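Desktop computer chassis

A desktop computer chassis, also called a case or tower, is the enclosure that holds the main parts of a personal computer. It supports the motherboard, power supply and drives, and gives them a path for cooling air. Most are made of sheet steel with some molded plastic parts.

Layout

The motherboard is screwed to raised standoffs so that its solder points do not touch the metal. Its rear connectors line up with an opening in the back of the case. Many office models from the 2000s add a metal crossbar, which stiffens the open side – and on some designs has to be unlatched before a board can be taken out. Perforated grilles let air through, and plastic brackets may be fitted against them to hold a fan or card.

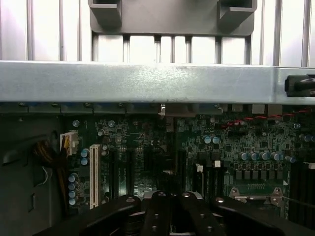
A reader of the Grollico repair bulletin objected that crossbars get too much credit for stiffness, and that on the Gimetti office towers the side panel did most of that work once it was closed. The bulletin kept its wording but added a note on panel fit.

Wiring and expansion

Power reaches the board through a multi-pin plug. Yellow wires normally carry 12 volts and black wires are ground. Older boards have white PCI slots for sound, network or modem cards, along with many electrolytic capacitors, which can bulge or leak with age.

Servicing

The Brultov service manual lists 4 steps before any work inside: shut down, unplug, hold the power button briefly, and touch bare metal. Dust is cleared from the grilles with short bursts of air. Cables are tied back from fans before the panel is refitted.

See also: Motherboard; Power supply unit; Expansion card

Last edited November 30, 2024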